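Company > Who We Are > How We Work

Last updated: June

Hi, and welcome to Bavon! I started this company because I kept reading robot safety rules written for factories and then going to visit customers who had no factory. They had guest rooms and care homes and narrow hallways with a rug at the end. The rules that work beside a fenced-off welding cell don't tell you much about what a robot should do next to somebody's bed, so I began writing my own, first in a notebook and then in a binder that got too fat to close.

We're a small outfit in Zivthorpe, with a second workshop in Taltitz where most of the furniture lives. We write working rules for robots that handle things in rooms where people sleep, eat and keep their stuff. We also train the crews who run those robots, and we'll come and check a site if you ask us (please ask before you buy the robot, it's so much cheaper).

Our main product is the Hubáček Rulebook, which is on edition 2 and has 115 rules in it. Edition one had 200. I'm prouder of the cutting than of anything else we've done – a crew on a Tuesday morning shift is never going to remember 200 of anything, and a lot of the old ones were the same rule wearing a different hat.
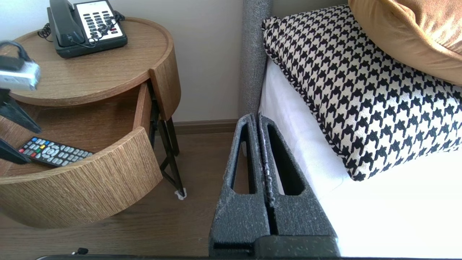 Drawers get their own chapter in the rulebook, and I could talk about them all day. The basic rule is that a drawer stays open only as long as the task needs it, and that both arms count as being "in the drawer" when either one is near it, so nobody on the crew reaches in either. Then there are the odd ones. A curved drawer on a round nightstand, one that swings outward, needs its own sweep area marked in the task plan, and you can't copy the plan over from a plain square cabinet and hope. Anything standing on top gets written down before the first pull, and a phone with a coiled cord looping toward the edge of the tabletop goes on the list as two items, phone and cord, because a gripper can miss one and still catch the other. Thin metal legs get a note too, with a lower limit on how hard the arm may pull. And whatever is in the drawer is treated as private, even if it's only a TV remote. We look for the thing we were asked to look for and we close up.

Beds are the next chapter, and it's short. No tool rests on bedding, ever. No arm crosses above a pillow while a person is in the room. Crews grumble about that second one and I've heard all the arguments, and it's staying in.

How do we decide what becomes a rule? Somebody writes up a near miss, or just a thing that bugged them, and we try it out on the furniture in Taltitz. Every new rule gets 20 runs with the rule and 20 without. If we can't tell the difference, it doesn't go in. If we can, I write it up in plain words and hand it to someone who wasn't there, and if they have to ask me what it means I write it again. Some rules have gone around that loop more times than I'd like to admit!

We don't build robots and we don't sell them, and we take no commission from people who do. We don't hand out badges or stickers either. What you get from a site check is a written report with the rule numbers next to each finding, and a second visit if you want one after you've fixed things.

If you run robots in lived-in rooms, or you're thinking about it, drop us a line or come by the Zivthorpe office. Bring your weirdest piece of furniture, or at least its measurements.

14 shares | 3 comments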